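Dashboard Tickets Knowledge base Sign out
Support > Simulation and planning > Equipment trials

Subject: Which gripper do we budget for? (Orkedville kitchen cell)
Status: Open

Logged 2022-01-01. We're sizing up an arm for the Orkedville site and have money for one gripper, so I've been running both candidates in the simulator before we ask for quotes. This has been such a fun way to shop! The Zasley two-finger model went in first, set up in front of the open cabinet.

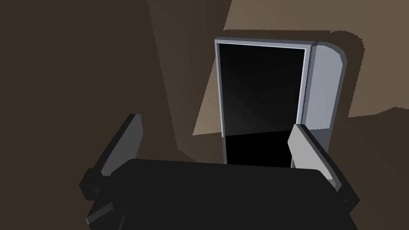
I had the finger opening set to 90 mm, and the Ploltus quote lists 100 mm as the standard size. The wider one costs no more, so I've changed the budget sheet to match.

Steps so far:

1. Loaded the kitchen layout and checked that the arm mount matched the floor plan. It was out by 13 mm. Fixed in the layout file, and very glad to catch it before anyone drills a hole.

2. Switched over to the Herrero gripper to compare its size close to the wood panelling. It's a chunkier body, so I've added a line for extra clearance in the plan. 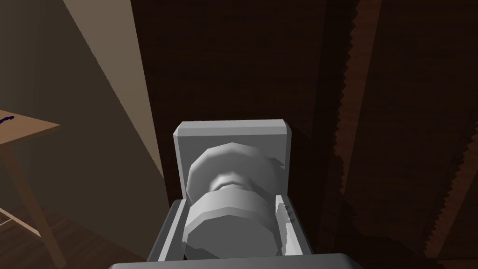 3. Went back to two fingers and tried another angle on the box. I love how quickly you can change your mind in here (try that with a real purchase order). Shadow edges still look jagged, which I'm treating as a display setting and a separate ticket. 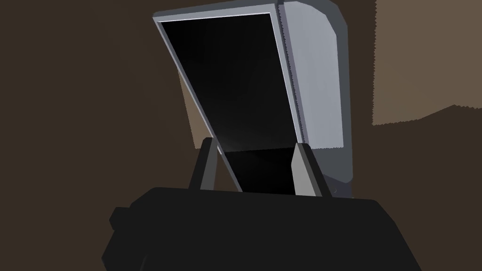
Do we need to buy the spare finger pads with the first order?
They can wait. Ploltus holds its pad price for seven months, so put them in next year's parts budget and keep the cash for the mount.

Next: ask Zasley for a delivery date and send the revised sheet to purchasing. Leaving this open until the quote comes back.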